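Progress report to the Cesham Fund, second period
Project: Leaf beetles as a check on invasive knotweed along the Lornstead ditches
Prepared by Josué Bastos, Bernurcombe Field Station

Dear friends at the Fund,

It is a pleasure to write to you again, and I will try to keep this shorter than my last report, which I gather ran to more pages than anyone had asked for. The spring was a cold one, and the beetles came out of their winter rest late, but by the end of April we had adults feeding on new shoots at most of the ditch sites – a very welcome sight after all those weeks of looking at mud.

We now have 57 marked plots, up from 30 in the first period. In 28 of them the knotweed is growing alongside wild dock, and those are the ones I watch most closely, for reasons I will come to. Our May survey gave us 387 egg clusters across all plots, nearly all of them on the undersides of the lower leaves.

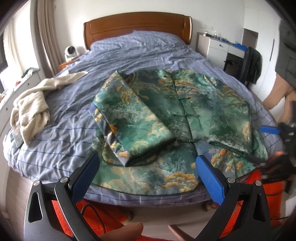
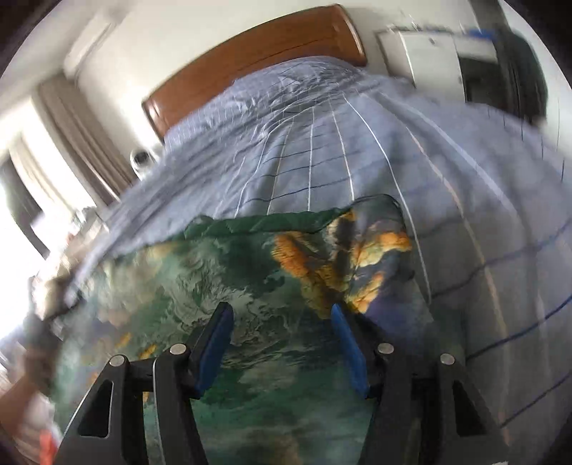

The question you raised in your last letter, and a very fair one, was whether the beetles might move over to plants we would like to keep. We have found adults resting on dock, and a little nibbling at the leaf edges, but so far no eggs and no larvae. I would like another full season before I say anything firmer than that. The Yazıcı farm has kindly let us put cages over their buckwheat, a cousin of knotweed, so that we can test the same thing on a crop.

Spending is close to plan. The cages cost more than I had hoped, and I have moved a little money over from travel to cover them, as you allowed. We are behind on the soil samples, which are bagged and labeled but still waiting for time at the lab.

Over the summer we will repeat the egg survey, measure stem height in every plot, and begin the buckwheat trial. If any of you would care to come out and walk the ditches with us, please do – July is best, and we have spare boots in most sizes.

With warm thanks,
Josué Bastos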